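4. Reading the Reviews

4.1 How the sample was coded

The reviews came from Ondora, a site where members post short notices of films they have watched at home or in a theater. We took every review of a stage-to-screen adaptation that ran to more than two paragraphs and was written in English. After duplicates were removed, the set held 900 reviews. The limit on length was set early. Very short posts tend to give a star rating and a single remark about an actor, and they seldom mention where the film came from.

Each review was read by two coders, Ningsih Tjoa and Farah Sitompul, who worked separately. They marked any passage in which the writer mentioned the play behind the film, and then sorted those passages into three groups. The first group, which we call credit, covers passages that only name the play or the playwright. The second, comparison, covers passages that say how the film differs from the play. The third, complaint, covers passages that treat the stage origin as a fault, usually with words such as "stagy," "talky" or "boxed in." A passage could belong to two groups, and many did. A reviewer who calls a film talky will often go on to say that the play was talky as well.

Where the coders disagreed, Rohani Purba read the passage without seeing either mark and made the final decision. Most of the disagreements were between credit and comparison. A sentence such as "the hotel room is straight from the play" can be read as either. We settled on comparison for any sentence that made a claim about what was kept or dropped, even when the claim was only a few words long.

4.2 What reviewers say about rooms

The passages marked as complaint return again and again to the number of rooms in a film. Reviewers notice when the action stays indoors, and they notice even more when a director sends the characters outside for no clear reason. The usual name for this is "opening out," and reviewers on Ondora use the term without explaining it. They rarely approve of it. A walk in a park or a drive between two scenes of dialogue is described as padding, and several reviewers guess, with no source given, that a producer asked for it.

Flashbacks get a different response. When a film leaves the room through a character's memory, reviewers are more likely to treat this as the director's own contribution and to write about it at length. The same reviewer may dislike a street scene and praise a flashback in the next sentence. We take this to mean that staying in one place is not much of a problem for these writers. They object when they can see the effort made to hide it.

Actors are the main exception to the pattern. Where a reviewer admires a performance, the single room is often mentioned as a strength, and the words change with it. "Boxed in" becomes "close," and "talky" becomes "sharp." Kanyarat Saithong made a similar point in her earlier work on newspaper critics, and it seems to hold for unpaid reviewers as well.

4.3 Small objects in the frame

A second theme came up during coding that we had not planned for. Reviewers of adaptations spend a good deal of space on props. On stage, a letter or a pair of glasses has to be large or much talked about for the back row to follow it. On film it can be shown close, and reviewers treat the close shot of an object as a sign that the director has made the material his or her own.

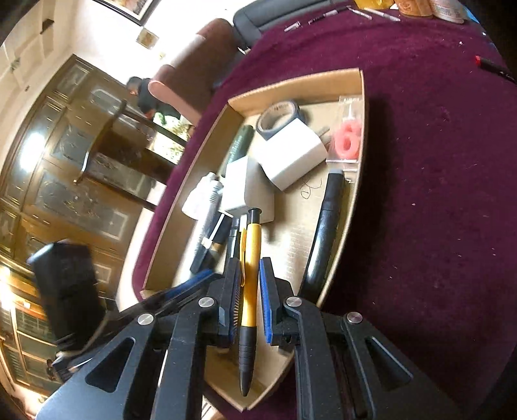 Figure 2. Pen held between gripper fingers, with cardboard tray and roll of duct tape.

Props matter to these reviewers mostly when the camera stays on them long enough to be remembered. Several of the longest passages in the sample concern a single object and a single shot, and a few reviewers could describe the object better than the plot. The things named tend to be ordinary ones. A pen like the yellow and black one in Figure 2, or a roll of gray tape, would pass without notice on most stages, and on screen either one can fill the picture. Reviewers who had seen both versions were the most likely to remark on this change of size.

We coded these passages as comparison only if the play was mentioned in the same paragraph. Marlina Sinaga has suggested that a wider rule would bring in more of them, and this may be worth trying on a different site.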